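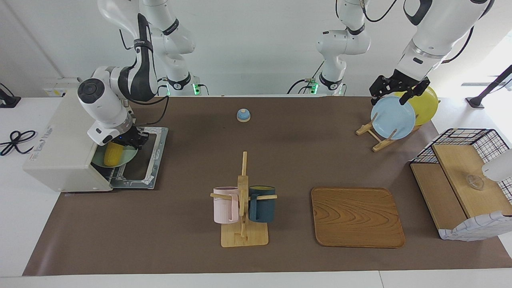
4.2 What guests read, and what they remembered reading

We turn now to the listing descriptions themselves, which took up a good deal more of our time than we had planned for when the project began. The 61 holiday homes in the Staststead sample were all advertised through Flimero, and every one of them came with a written description by the owner. Some of these ran to several screens and told us the history of the lane outside. Others were over in a couple of lines, with a bedroom count, a note on parking and a cheerful invitation to get in touch. We read all of them in full, more than once, and we grew rather fond of a few.

Our first question was a simple one. When people choose a home for a week by the water, which parts of the description do they carry with them to the front door? In the arrival interviews we asked each of the 147 guests to tell us, in their own words and without looking at the listing, what they had been promised. Thu Nông carried out most of these conversations, usually on the doorstep or at the kitchen table while the bags were still in the hall, and we are grateful to the families who put the kettle on and let her stay longer than she had asked for.

Distance came up first more often than anything else. Guests remembered how far they were supposed to be from the beach, the harbor and the nearest place to eat, and they nearly always remembered it as a walk and seldom as a number. An owner who wrote "a short stroll" was held to it quite strictly, above all by guests with small children or a stiff knee. Where the owner had given a distance in miles, people tended to turn it into minutes on their own, and they were generous to themselves about how fast they would be walking with a cooler and two folding chairs.

Beds were remembered nearly as well. Guests could tell us who was going to sleep where, and several had settled the matter in the car after some argument. The sofa bed, which appears in a great many of the listings, was spoken of with a certain resignation.

Kitchens are a more complicated story. Most of the descriptions say "fully equipped kitchen" and leave it there, and guests filled in the rest from their own homes. One group took the phrase to cover a full-size range, a dishwasher and sharp knives; another was content with a kettle and a countertop appliance of the general kind in Figure 2. Both groups had read the same words. We had expected this to be a source of complaints and it was, although the complaints were milder than the ones about distance – people seem willing to cook around a missing pan in a way that they are not willing to walk around a missing beach.

The difference between the two coders deserves a word here. Phúc Châu, who coded the kitchen passages, at first treated any named appliance as a specific promise and any general phrase as a vague one. Nông preferred to go by what guests had understood, so that a general phrase could count as a firm promise if enough people had heard it that way. After a long afternoon over the transcripts we kept both readings and recorded them in separate columns. The tables in Section 5 use the first reading unless we say otherwise.

We should also mention the two homes in the Đồng group, which share an owner and, as we found out rather late, a description. The text had been copied from one listing to the other with only the name of the house changed, and so guests at the second were told about a sea view that belongs to the first. We thought about dropping the pair. In the end we kept them in the guest interviews, where the answers were of real interest, and left them out of the text measures, where the same paragraph would have been counted twice.

Finally, a note on the season. All of the interviews took place in June, when Staststead is busy without being full and the evenings are long enough to forgive a good many things. Guests arriving in wet fall weather might well put heating where ours put the beach. The earlier Grarkance interviews, which we draw on in Section 6, were held out of season and do lean that way, but they used a shorter set of questions and we have been careful not to merge the two. The listing texts were checked once more on 10/20/25, and where an owner had rewritten a description after our interviews we kept the version that the guests had booked from.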